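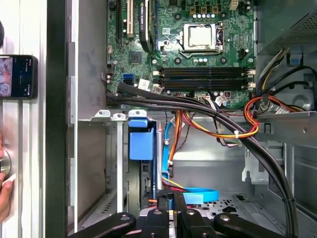 Old computers, new homes: the Clellance repair bench wants your tower

If you have been in to the Clellance Neighbourhood Centre on a repair morning lately you will know that the long bench by the window has been taken over by desktop computers, and I am afraid I am the one responsible. It began in April, when Funmilayo Okoro brought in her late father's machine and asked whether there was any life left in it, and from there word got about the way it does in Clellance. We have now passed on 433 refurbished computers since the bench first opened its doors (most of those were laptops in the early years, I should say), and I thought it was time to write something down for those of you who have asked what goes on with the side panel off.

The first thing I always tell newcomers is that a desktop tower is a much friendlier thing than a laptop. You turn it off, you pull the power cord out of the wall, you take off one panel, and there is all that room to work in! A laptop makes you pay for every screw. A tower has its parts sitting more or less where you can get at them, and you can learn the names of most of them over one cup of tea.

Memory is where we generally begin. The slots have little latches at the ends, and a stick of memory only goes in one way round, so if it seems to be fighting you, turn it about and try again before you lean on it. A good many towers reach us with the slots bare, the owners having kept the memory or sold it, and that is quite all right. We keep a biscuit tin of the stuff, sorted by type, and Yayra Atinga can find a matching pair in it faster than I can find my glasses.

The processor we like to leave alone if we can. It sits in its socket under a bracket with a lever down the side, and unless the machine is running hot there is no call to go lifting it. When a heatsink does have to come off, we clean away the old paste with a lint-free cloth and put a fresh dab on before it goes back. Please don't be generous with it. I once was, and I was wiping it off my cuffs for the rest of the morning.
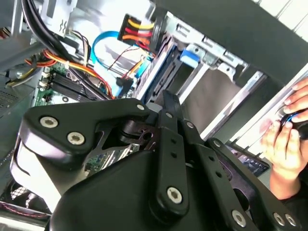
Wanda Gajewski
Repair bench coordinator, Clellance Neighbourhood Centre

Then there is the wiring, which frightens people far more than it ought to. The red, orange, yellow and black wires all belong to the power supply, and they come in bundles because there are so many places for them to go. The flat black plugs on the end are for drives, and the thin data cables (often a cheerful blue) run from the drive back to the board. Once you have traced one from end to end with your finger you have more or less understood them all. What I do ask is that everyone take a snap on their phone before unplugging anything. The small white plugs near the edge of the board look awfully alike, and Lindsay Grimshaw and I lost a whole morning tea to a power button that wouldn't do a thing when we'd put its wires back one pin over.

Tidying the cables comes last, and it's the part I like best. We gather the loose lengths, put a cable tie round them and tuck them where they won't foul a fan. I find it very soothing, a bit like plaiting hair. Leave a little slack, though, or the next person will be cursing you.

When a tower is finished it has its old drive wiped or replaced, gets a fresh system put on it, and runs overnight on the back shelf. After that it goes to whoever is next on the list. Lately that has meant students at the college, two families on Wumbei Street, and Hưng Đồng's evening English class, who now have six of them in a row and have been very kind with the spring rolls.

We'd dearly love more towers. Any make, any colour, dusty or otherwise, so long as the case is whole. Keyboards with all their keys are welcome too, and monitor cables, of which we never seem to have the right sort. We can't take printers, I'm sorry to say, or the big old glass screens.

Our next open morning is October 26, 2025, and there will be room for 15 at the bench. Put your name on the sheet at the front desk if you'd like a stool. You needn't know a thing about computers, and you needn't bring tools, though if you own a small Phillips screwdriver you're fond of, pop your initials on it and bring it along. Closed shoes, please, and long sleeves rolled up.

A gold coin for the tea tin is plenty.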